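Unit 3: Sorting Small Items
Home Organization, Handout 4

A desktop organizer works best when each section holds one kind of thing. Put items you use daily in the open top. Drawers are for flat or loose pieces.

Label before you fill. Keep labels small and place them where they can be read with the drawers shut — the panel above a drawer is a good spot.
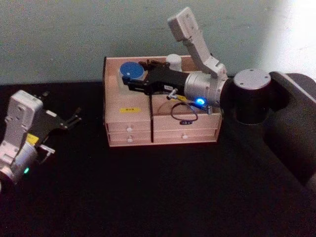
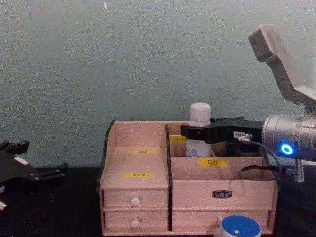

Fig. 2. Wooden desktop organizer with open top, knobbed drawers and yellow labels.

For next class: list 13 small items from your own desk and assign each to a section. Read the Grikia chapter, first half only.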